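Frequently Asked Questions: The Susurside Fellowship

Hi! I'm Rebecca Greco, and I look after applications for the Susurside Fellowship, our training program for people working in maternal health, girls' schooling and youth services in small towns. I answer the same emails every spring, so I finally sat down and typed up my replies. If your question isn't covered, write to me anyway. I like mail.

Who can apply?

Anyone who has been working (paid or unpaid) on health, schooling or job access for young people and families, and who wants to lead more of that work where they live. You don't need a degree. We've had midwives, a bus driver who ran a homework club, two radio hosts from the same station, and a very persuasive school cook. You do need to be at least 21 when the program starts, and you need to be able to follow a workshop in English, even if you'd rather speak something else over lunch.

How many people get in?

We had 697 applications last time and took 24 fellows. I know that looks scary. Please don't let it put you off, because a big chunk of those applications were missing the project page, and we can't score a form without it. If you fill in every section, you're already in a much smaller pile.

What's the project page?

One page, in your own words, about something you want to change in your town and how you'd start. I really mean one page! Lino Sorrentino reads every single one, and he has been known to stop at the bottom of page one whether the sentence is over or not. Tell us who you'd work with, what you'd do in the first few months and what you think might go wrong. The "what might go wrong" part is my favorite bit to read, and it's where people tend to be too polite. Be blunt.

Does my project have to be new?

Nope. If you've been running a clinic night or a girls' math group for years and want to make it bigger or steadier, that counts.

How long does it run and where?

It starts in June with a residential stretch of two weeks in Baltovine, and after that you go home and work on your project for nine months with a mentor. There are monthly group calls in the evening (6 p.m. our time, and yes, I know that's awkward for some of you, so we record them). We all come back together once at the end for the presentations and a long dinner.

What do we do all day in Baltovine?

Mornings are for the core sessions: budgeting, speaking to local officials, reading survey numbers without falling asleep, and how to run a meeting that people want to come back to. Jarmila Štefanec teaches the survey part and she's terrific. I took it myself and I'm hopeless with numbers. Afternoons are looser. You'll do practice interviews, work on your project plan, or visit one of the groups in town. Evenings are yours, although there's usually a card game going somewhere.

Is there a fee?

There's a $200 participation fee, which you pay after you've been accepted. It covers your course materials and a bit of the food. Your room, the teaching and the mentoring are paid for by the program. Travel is on you unless you get a travel grant.

Can I get the fee waived?

Yes. Tick the box on the form and write a sentence or two. You don't have to send bank statements, and the people scoring your application never see that box. I'm the only one who does, and I don't score.

How do travel grants work?

You book, you travel, you hand me the receipts, and we pay you back up to $424. If paying up front is a problem, tell me early and we can usually book the ticket for you. Early is the important word there. I once had a message from a fellow who was already at the airport, and I aged ten years on the phone.

Can I bring my kids?

You can! Fellows with children under six can bring them, along with one other adult to help out, and we put families on the ground floor so that strollers aren't a misery. There's a playroom during session hours. Older kids are harder for us to fit in, so email me before you apply and we'll talk it through.

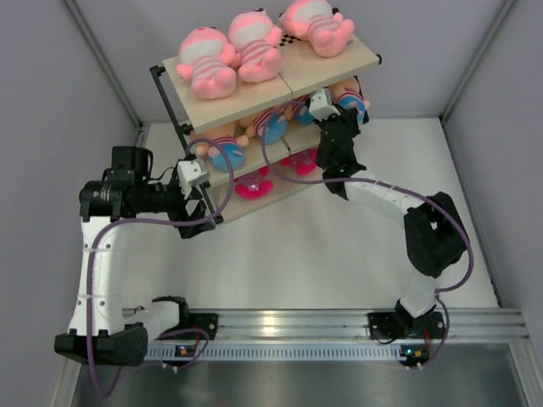 Who are the mentors?

Mostly people who've done this kind of work for a long time and are still doing it. Ermanno Ferri mentors anyone with a schools project, and Sorin Dimitrov takes the health ones, though they swap when it makes sense. You'll get your mentor's name by the end of the first week. If the two of you don't click, say so and I'll move you. It happens most years and feelings don't get hurt (or not for long).

Do I need permission from my employer?

We don't ask for a letter, but please do have the conversation before you accept. Two weeks away is a lot for a small office. If it would help, I can send your boss a short note explaining the program and what you'll be learning.

Can two people from the same organization apply?

Sure, with separate forms and separate project pages. We'll read them as two different applications, so one of you may get in and the other may not. Have that talk beforehand too.

I applied before and didn't get in. Should I try again?

Please do! Several of our current fellows were on their second or third go. Change your project page, though. Lino remembers them.

Will I get feedback if I'm turned down?

If you made it to the interview round, yes, a few lines from whoever spoke to you. For the first round we can't manage it, and I'm sorry about that.

What happens after the nine months?

You join the alumni list, which is noisy and useful. People share job openings, borrow each other's lesson plans and argue about grant forms. Alumni can also apply for small follow-on funding through the Kerkard fund, which has its own form and its own deadline. Don't send Kerkard forms to me, I'll only have to forward them.

When will I hear back?

You'll get an automatic message as soon as you submit. If it isn't there within an hour, check your spam folder, then write to me. Interview invitations go out about five weeks after the form closes, and final answers come about a month after that. Everybody gets an answer, including the people who get a no.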